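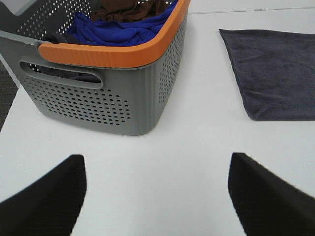
The folding table at Foneck, with a basket of laundry and a towel laid out flat.

Kwesi Ayaaba has a theory about towels, and he is willing to share it before you have your coat off. "A towel has four corners," he says. "The machine has to find one. I find one in the time it takes to say it. So for now I still get paid."

Ayaaba has worked at Foneck for 14 years, first on the loading dock, then on the pressing line, and since last December as something called a cell attendant. Foneck washes linens and work clothes for hotels, gyms and a couple of nursing homes. The cell he attends is a white table with a robot over it, and the job of the robot is to take laundry out of one container, spread it, and put it where it should go. When things go well, Ayaaba watches. When they don't, he reaches over, after pressing a button he describes as "the most popular item in the building."

His title came with a new badge and no new chair. "I asked for the chair," he says. "They told me cell attendants stand. I said, who decided that? There has never been one before me."

We talk beside the table in the middle of the morning, with the dryers going next door and Ayaaba raising his voice at the parts he wants heard in the office. The system was put in by a small integrator named Romaton, whose engineers spent the first few weeks on the floor and learned some things about laundry that had not come up in the sales meeting. Socks, for one. Also the way a fitted sheet comes out of a dryer with everything else inside it, like a suitcase packed by somebody leaving in anger.

"They were nice people," Ayaaba says. "They'd ask me, what are the rules for how it gets piled? I said the rule is that somebody dumps it."
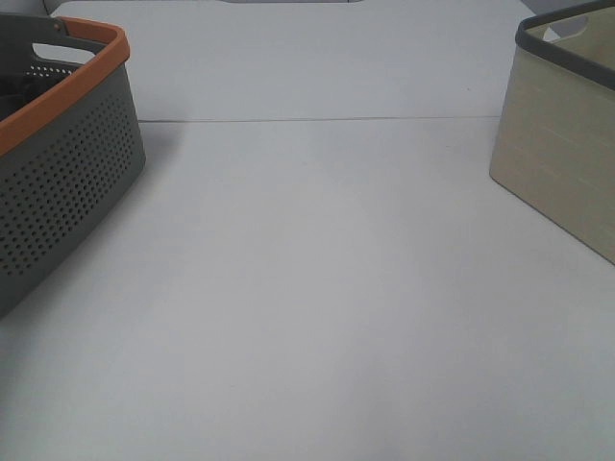 Gray basket, beige bin, and the working area between.

Yaw Akolgo, the floor manager, joins us with a coffee and the expression of a man who has heard his employee talking to a reporter. He is the one who argued for the robot, and he defends it without much poetry. Sorting and spreading is the job people quit. It is hard on the shoulders, it is dull, and a full cart weighs 60 pounds when it comes in. He had ads out all summer and was interviewing people who lasted until lunch.

"I didn't replace anyone," he says. "I replaced a position I couldn't fill. I know every manager says that." He drinks some coffee. "I also know why they don't believe me."

Ayaaba, who is standing right there, says he believes him on most days.

What has changed, both men agree, is the furniture. Before the robot, laundry arrived in whatever was closest: carts, bags, a shopping basket from a supermarket that has since closed. Now the containers at the table have to be ones the system has been set up for, and they have to sit where it expects them. The old supply closet has been reorganized. A Trokwood shelving unit went up along the back wall, and there is a laminated sheet about what goes on which shelf, which has been corrected in three colors of pen.

"I used to put a basket down," Ayaaba says. "Now I place it."

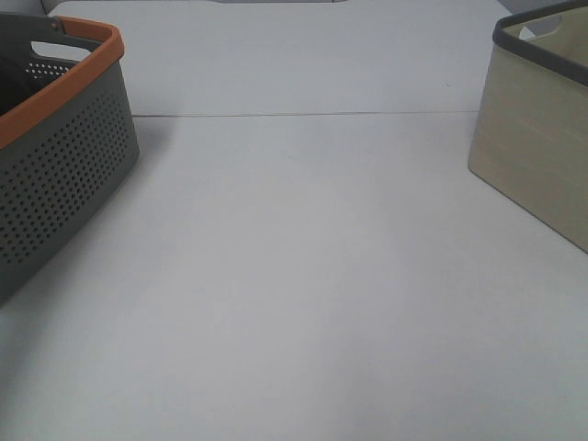
He means this as a complaint, though he also admits to having moved a basket belonging to the night shift because it was crooked. The night shift has noticed. There has been a note. Akolgo has read the note and would like it not to be part of the article.

The two of them disagree more seriously over pace. Akolgo likes that the robot works at the same speed at the end of a shift as at the start. Ayaaba finds this unsettling. On the old line, he says, the crew slowed down together after lunch, and the slow part was when people talked. You found out who was moving, whose kid was sick, who was looking for another job. Now he hears that kind of thing in the parking lot, if he hears it at all.

"It's quieter for me," he says. "My back is better. My wife says I come home and talk for an hour straight. So maybe she's the one who got automated."

Akolgo has tried to help with this. Attendants now swap places with the pressing line every two hours, an idea he got from a training course run by a consultant named Mikuš. Ayaaba thinks the swaps are good and the course was long. He remembers a slide with a ladder on it, and being asked which rung he was on.
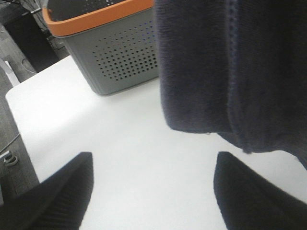

Would he go back to doing it all by hand?

"For a week, sure. I'd show off," Ayaaba says. "After that my shoulders would file a grievance. What I'd want is the old crew around the table and the robot doing the heavy cart, and that's the one thing it can't do yet. I still push the cart."

Akolgo says a cart lift is in next year's budget. Ayaaba asks whether there is a chair in it. Akolgo says he will look into the chair, and goes to see about a dryer.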